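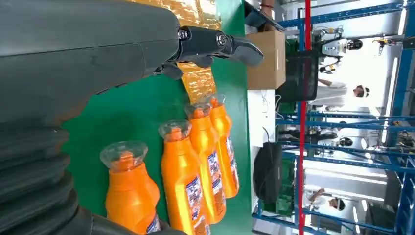 Clitden wrote:

> Splitting multipacks is easy money if you set it up right. We went over to
> Skultarel film in January and we tear everything by hand now, no blades on
> the bench at all. Start at the open end, pull toward the middle, and the
> wrap comes away in one piece. The bottles stay where they are, the labels
> stay clean, and the film goes straight in the bale. We save 2 minutes a
> pack over the old knife method. Laying the bottles down on the table works
> better than standing them up, they don't tip over. I can't see why anybody
> would still buy loose stock by the carton.
>
> Clitden

I've read this one a few times and I still don't buy most of it. We split bottle packs at Clarkstead too, with the same kind of table and the same kind of wrap, and I wanted to answer point by point before somebody orders a pallet of film-wrapped stock on the strength of it.

1. The two minutes

Two minutes a pack compared with what? If it took you more than two minutes to open a pack with a knife, the knife was dull. I timed us on a run of 26 packs, by hand, no blade. The opening was quick. What ate the time was everything after it: turning the bottles so the labels faced one way, getting the wrap out from under them, checking the caps, and walking the film over to the bag. None of that changes with how you open the wrap. I'd like to know whether your clock stopped when the film tore or when the last bottle was in the box.

2. "Comes away in one piece"

Sometimes. A pack with wide open ends and a loose wrap will do it. A tight one gives you a nice long rip for a few inches and then the tear runs off sideways and leaves a collar around the necks. Then you pick at it with your fingernails, or you give in and go find the safety cutter. We keep a hooked cutter on a cord at each table. I don't see how taking it away makes the job any faster, and I don't think it makes it safer either, if people end up using their keys.

As for the labels staying clean, that depends on the label. A full wrap label with a glued seam can take a fair amount of rubbing. One with a lifted edge will catch on the film when you drag it, and you won't notice until the bottle is in the carton.

3. Lying down or standing up

I'll give you half of this one. Bottles on their sides don't tip over. They do roll. On a smooth tabletop a row of them will sit nicely side by side until you lift the end one out, and then the rest go for a walk. We tried a strip of non-slip mat along the front edge and it helped, but the film sticks to it. Standing them up in a shallow tray worked better for us, and the tray goes straight to whoever is filling the carton.

If you do lay them down, point all the caps the same way. It sounds fussy. It saves a turn of the wrist on each bottle, and over 1,000 bottles that's the only real time saving I've found in this whole business.

4. Film "straight in the bale"

I have my doubts. The wrap off one bundle of bottles doesn't look like much while it's shrunk tight. Once it's off and crumpled it spreads over the table, one long flap hangs out toward the edge, and you're putting bottles down on top of it. Small clear pieces are worse, they cling to whatever is next to them. Two or three packs in and half your working space is plastic. 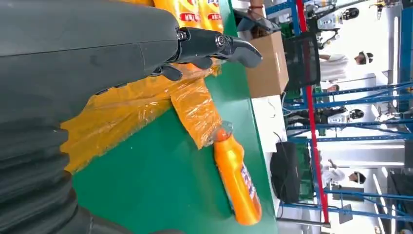
5. Where the carton goes

You didn't mention this at all, and to my mind it matters more than the film. The carton has to be right past the edge of the table, at a height where you can set a bottle in without bending. Ours was on the floor for months. Flaps taped back, not folded, or they spring up in your way. If it's a used carton, strip off the old tape first, or the new tape will be holding on to the old tape and not to the cardboard.

We pack 72 to a carton with dividers. Without dividers I wouldn't trust any number you gave me, as the bottom layer takes all the weight.

Keep the next bundle at the far end of the table, still wrapped, until the film from the last one is gone. We broke that rule on a busy day and had loose bottles from two different packs mixed together. Same color, same size, different lot codes. Sorting them out took longer than the split did.

6. Loose stock

"I can't see why anybody would." Well, because it costs the same here. I asked Ellis for both prices, and the difference on a mixed order was so small that one dropped bottle would wipe it out. Maybe your supplier gives a real discount on bundles. If so, say what it is, and say whether it's still there after you pay somebody to stand at a table and peel.

I'm willing to be talked around. What I'd want to see is one full run written up, with these in it:

- start and finish times, including clearing the table
- how many packs tore cleanly and how many needed a cutter
- labels scuffed or lifted
- what the film weighed, and what you got for it, if anything

Does anyone else on the list use Skultarel? Clitden's post is the only one I can find in the archive that mentions it, and I'd like a second opinion before we try a roll. I can post our tray measurements too if they're any use. The tray is nothing special, but the lip has to be low or you knock your knuckles on it all day.

Clarkstead packing bench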